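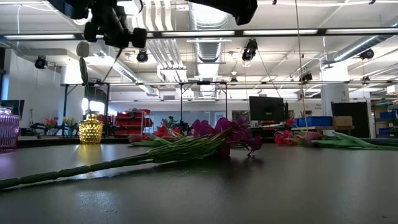 Tips for the flower bench, part two: picking stems

A robot arm that puts flowers in a vase sounds like an easy win for a shared workshop. I'm not convinced. I have watched our build, which goes by Tullum, try it on most evenings this September, and my advice is to sort out the table before you touch the code again.

Start with artificial stems. The magenta orchid type, with ruffled petals on a long thick stem, is the one I'd practice on last. Tulips are plainer at the bud end, but their long flat leaves lie over whatever is next to them.

Lay bundles apart. Leave a hand's width between them. If leaves from one group cross another, you will blame the gripper for something you did yourself.

Grip the stem, not the bloom. People love to grab the head because it's easy to see. Then the flower hangs upside down and you need a whole extra move to turn it over.

Watch the tabletop. Our dark gray one is smooth and throws back light, and a gold hobnail jar puts a yellow reflection in front of itself. Try a dull cloth first. It costs almost nothing, which can't be said of the next camera somebody will want to buy.

Don't trust see-through vases. A translucent ribbed one looks nice, but I'd get the motion right with something solid and wide-mouthed.

Be suspicious of totals. Our log says 401 attempts, and 58 of those went in on the first try. I was told that was encouraging. Write down which stem and which vase each time, or the number means very little.

Skip the fancy sleeves. I've seen Nomex suggested for covering cables over a bench like this. Nothing here gets hot. Tie the cable up out of the way – properly, with two ties – and spend the money on more tulips.

Stop at 47 tries in one evening. That's our limit, and past it we only ever bent leaves.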